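How I Keep Drink Pouches and Tea Packets Under Control

I used to keep every little pouch and packet in one big cookie tin. You know how that goes: you want one mint tea and you end up with the whole tin dumped out on the table. Jalen Benavides (my roommate for 2 years, and a man who owns more instant coffee than anyone I've met) finally got sick of it and told me to do something. So I did, and I've kept it going since May, which for me is a record!

What you need

A shallow tray. Mine is white plastic with little square compartments molded into the bottom, but a flat one works too.
A clear table, as big as you've got.
A pencil and some scrap paper.
A couple of binder clips for anything that's already open.

Step 1: Get everything out

Every pouch, every packet, every lonely sachet at the back of the drawer. Check coat pockets and your work bag too. I found 8 packets of Brastow cocoa in a bag I hadn't carried all winter, and I was pretty happy about it.

Step 2: Check the dates

Do this before you sort anything or you'll be arranging stuff you're about to throw out. Dates on small packets like to hide along the seal or down in a corner, so turn each one over. If I can't find a date I write the month on it in pencil and give it three more months. Pranab Munasinghe, who got me into loose tea in the first place, thinks that's too generous. He also throws out bread after a day, so take your pick.

Step 3: Split them by shape

I tried sorting by flavor and it was a mess. Shape works way better. I make one pile for fat, crinkly pouches and another for thin, flat packets. The fat ones hold themselves up if they have something to lean on. The flat ones slide down and vanish unless they have neighbors, so I save those for last.

Step 4: Stand them up in the tray

Start at one short end and work toward the other. Hold each one by the seal at the edge, where there's nothing inside to squash, and lean the first against the tray wall. Keep the tray flat on the table while you fill it (I once tried it on my lap, and no). If a pouch keeps flopping over, give the bottom a gentle squeeze so the contents settle and it gets a bit of a foot.

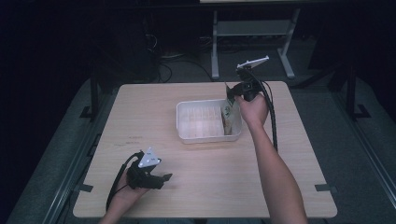
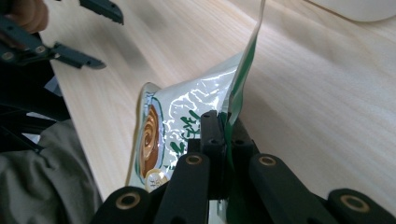
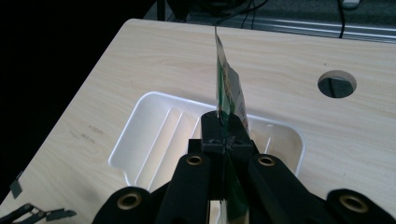
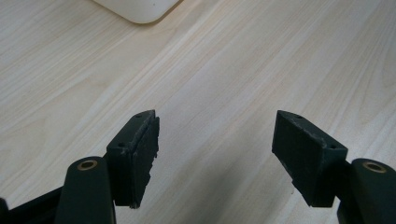 Step 5: Fill in with the flat ones

Slip the thin packets in between the fat pouches, tops up, so you can flip through them like record sleeves. Don't jam them in. If you have to tug to get one out, you've got too many in there and a few need to move to a second tray. Opened pouches get folded over twice, clipped, and put at the front so they get used first.

Step 6: Find the tray a home

Mine lives on the shelf over the kettle, low enough that I can see into it without a stool. Keep it away from the stove and out of direct sun. When you bring home a new box, empty it straight into the back of the tray and toss the box right then. The next time you make a cup, take it from the front.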